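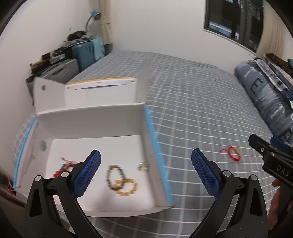 Part-time bracelet sorter / packer wanted, starting May

Rastari is a small shop selling beaded and cord bracelets, mostly secondhand and estate lots, some new pieces we string ourselves. We need one more pair of hands. Possibly 2 if the right people turn up.

Posting this fast as we just took in a big lot and the spare room is full of it.

What the job is

Sorting, mostly. Lots come in mixed. Beads with cord, good with broken, kids' stuff with grown-up stuff. You take everything out, look it over, decide what goes together, put it in a shallow box with the lid open so the next person can see what's there. Then on to the next one.

Also:
Checking cords and elastic. Gentle pull, look at the knot, look at the ends. Frayed goes in the repair tray
Wiping down beads (dry cloth only please, no sprays)
Matching by color for listings. Reds with reds, browns and greens together, yellows and golds, clear and pale beads on their own
Keeping cord bracelets apart from beaded ones. They tangle. They really do tangle
Measuring the inside of each piece, writing it on the tag
Packing orders in the afternoon, tissue, card, box, label
Sweeping up stray beads at the end

No selling, no phones, no customers. Ngọc Tôn does the listings and Munther Hattar does repairs, so if you don't know how to restring thats fine. He'll show you if you want to learn. A couple of people have picked it up that way.

Hours and pay

5 shifts a week to share out, mornings or afternoons, you pick. Mornings start at 9:30. Afternoons end when the mail has gone, usually by 5. School-run hours OK. Hourly pay, every two weeks, rate is on the form you get when you write in. Paid trial shift for anyone we ask in.

Current lot is 1,862 pieces by the seller's list. We aim to get through around 400 in a week once there are enough of us. Work lasts through the summer at least, after that depends on orders.

Where

Back half of the Fastel building, upstairs, door next to the loading bay. There is a flight of stairs and no elevator, sorry. Bus stops right outside. Bike rack downstairs. Parking is bad after lunch.

Good light on the window side, but bring your reading glasses if you use them. Some of the seed beads are tiny.

You'd suit this if

You're patient with small fiddly things
You can tell a dark brown from a black under a lamp, or will go to the window and check
You put the lid back on when you're done
You don't mind the radio
You'll speak up when two pieces have ended up in the wrong box, even if it was the boss who put them there

Experience nice but not needed. Ánh Ninh came to us from a bakery and is now the fastest packer we have.

Not great for anyone with a nickel allergy, some of the metal bits are a mystery even to us. Gloves provided, but still.

Perks, such as they are

Staff discount. Tea, coffee, decent cookies. First look at the odd singles box before it goes out as a mixed bag. Lunch is on your own, the Quan counter across the street is good and quick.

How to apply

Short email to Haiyan Mao, jobs inbox, subject line SORTER. Tell us which shifts you could do, when you could start, and anything you've done with your hands that you liked doing. Sewing, model kits, fishing flies, whatever. No cover letter neccessary. Resume if you have one handy.

Or come up and leave a note at the desk, mornings are best. Someone will be in.

We're reading these as they arrive and will stop when the shifts are filled. If you wrote to us last time and didn't hear back, please try again, the old inbox was a mess.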